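Skillow Support: ticket 376
2020-02-16, logged by Bradeo floor team

Arm on the sorting bench stops short of the blocks after the May update. Restarted twice, same fault. Staff who moved to checking are back on hand sorting, 12 trays behind.

Tool height reset, slow test on the maple board.

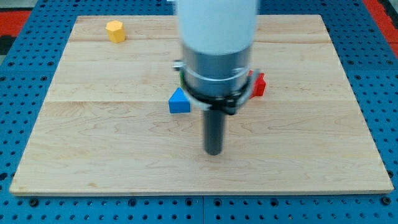 Jinell: Leave it on slow until the night crew has been shown the new stop procedure.

Contact Skillow | © Benavides | Back to top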